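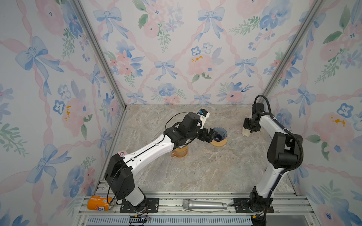
Bench 1, Novville. Two-arm cell, left gripper over the blue bowl.

Gruso has run tabletop handling cells at its Novville site since August. The cells take on part of the repetitive work in kitchenware handling: lifting, placing, returning items to position. This gallery was posted May 12, 2018 and covers the work at hand and the changes to the bench roles.

Each arm sits on its own mounting plate at the front rail, which leaves the operator one side to work from. Before the cells, a bench technician did 1000 placements a week by hand. The same technician now sets out the items, starts the run and logs the faults. Pay grade is unchanged. The job title is not – it became cell operator, with 10 hours of paid training on the Gruletti controller.

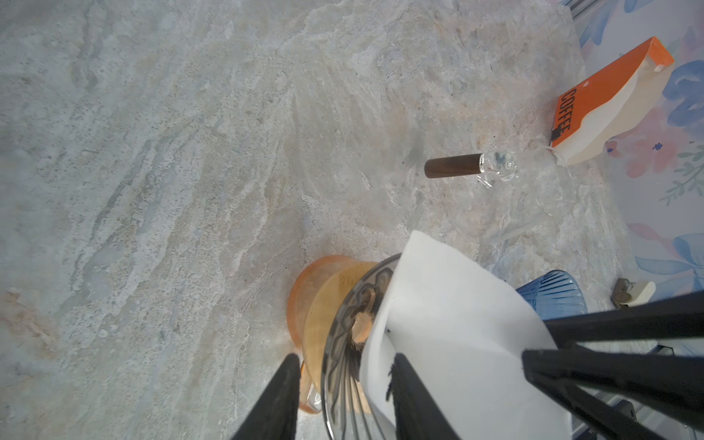

GLASSWARE AND COFFEE SERVICE
Clear ribbed dripper in the gripper, paper filter in place, amber server directly beneath. Glass kettle on its side farther back, handle to the left.

Glass is the slow category. Operators set the grip limits themselves and can stop a run without a supervisor's sign-off, a condition staff asked for at the outset. Shifts at the bench are capped at 2 hours, as watching a cell is more tiring than the Mensah time study had allowed for.

Rosters and training records: Akua Amoah, Labour Programs.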